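Race entry transfers and the deferral rule: proposed wording for members' comment
Endlow Harriers Members' Forum > Club Rules and Policy
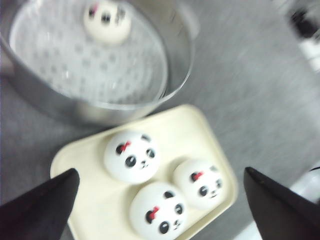 Posted by ClubSecretary_Endlow
November 22, 2024

Members are asked to read the following proposal and to comment in this thread before it is put to the general meeting in April. It concerns entries to the club's own two races, the Endlow Ten and the Nieminen Relay, and does not affect entries to races organised by other clubs.

At present an entrant who is unable to run may ask for a transfer or a deferral at any time up to the morning of the race. The proposed wording is as follows.

"An entry may be transferred to another runner up to 48 hours before the advertised start. The new runner must be eligible in their own right and must complete the medical details in full. An entry may be deferred to the following year once only. No transfer shall be made at registration on the day."

Comments should refer to the wording as it stands. Questions on entry fees will be dealt with in a separate thread.

Reply by hillrep65

I support the proposal in general. The 48-hour limit is reasonable, and most races in the county already apply something similar. My one concern is the word "eligible". In the relay, eligibility depends on the team as well as the runner. A veteran team which replaces a veteran with a senior is no longer a veteran team, although the senior is perfectly entitled to run. I would suggest "eligible for the category entered".

Reply by ClubSecretary_Endlow

The point is noted. The relay rules allow a team to be moved to the open category at the discretion of the referee, so the proposed amendment may be stricter than members would wish. I would be grateful for further views on this.

Reply by relay_captain_B

I must disagree with the proposal as far as the relay is concerned. Team captains do not choose when their runners fall ill. Last year our second-leg runner withdrew on the evening before the race and a replacement was entered at registration without difficulty. Under the new wording the whole team would have been unable to start, and the other runners would have lost their race through no fault of their own.

The rule appears to have been written with the Ten in mind. I ask that the relay be left out of it altogether.

Reply by startlinemarshal

With respect to the previous poster, "without difficulty" is not how it was recorded at the registration desk. The replacement's emergency contact was not entered on the sheet, and the results listed the wrong name for several weeks. The results were corrected in the end, but the missing contact is the more serious matter. If a runner is taken ill on the Edetti footpath, the first aiders need the right details.

Reply by relay_captain_B

I accept that the form was incomplete. I completed it myself, in a queue, with a borrowed pen. That is an argument for a better form and I do not think it is an argument for turning teams away.

Reply by hillrep65

Could the two races be treated separately? The Ten has 65 places held back for club members and a waiting list which is always in use. A late transfer in that race passes over people who have been waiting properly. The relay has no waiting list, and a late change there takes a place from no one.

Reply by Celtik_road_group

I am writing on behalf of the Celtik road group, who discussed the matter after training. The group was in favour of the limit for the Ten. On the relay, opinion was divided, and I have been asked to say so plainly.

The group also wished to raise deferrals. "Once only" seems harsh in cases of pregnancy or long illness. A member who defers for pregnancy may well not be ready to race within the year. We propose the addition of the words "save in cases of pregnancy or serious illness, when a further deferral may be granted on written request".

Reply by startlinemarshal

I would support that addition. I would prefer that no medical evidence be asked for. The club has no proper place to keep such papers and should not be holding them.

Reply by oldshoes_newlaces

May I ask what happens to the entry fee when a deferred runner does not take up the place? I deferred two years ago, forgot about it, and was told the money had gone.

Reply by ClubSecretary_Endlow

Fees are outside this thread, as stated in the opening post. The question has been copied to the fees thread and will be answered there.

In view of the comments received, the wording will be divided into two parts. Part A, for the Endlow Ten, will keep the 48-hour limit and the bar on transfers at registration. Part B, for the Nieminen Relay, will allow a change of runner up to the close of registration, provided that a full form is handed in by the captain – a form without an emergency contact will be refused. The sentence on deferrals will be amended as the Celtik group suggests, with no requirement for medical evidence.

Reply by relay_captain_B

I am content with Part B as described. I should still like to see the form.

Reply by hillrep65

Part B does not yet say what becomes of a veteran team. I remain of the view that the category should be stated, and I am willing to draft a sentence for the next version.

Reply by ClubSecretary_Endlow

Please do so, and post it in this thread. The draft form will be added to the documents page when it has been checked by the race referee.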